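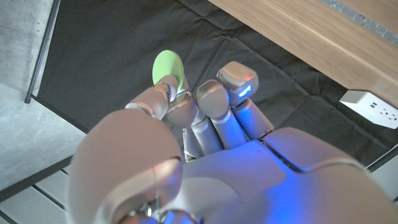 Vol. 3, p. 60

July, studio B. Second pass on the Katene tapes, the live set from Brarkton. Reel 15 has a dropout in the second chorus. Patched it from the safety copy, level down a touch to match. Raymonde Gosselin wants the talking between songs kept in. Left it for now.

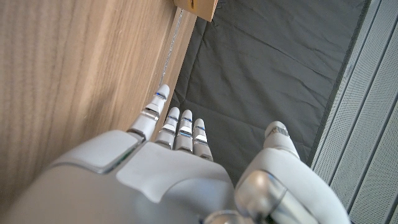 Is the Soreleck mix the one going to the label? The label gets the Corkurmont mix, once Wiremu Tuhiwai has signed off the vocals.

Still to do: fades on side two, label the boxes.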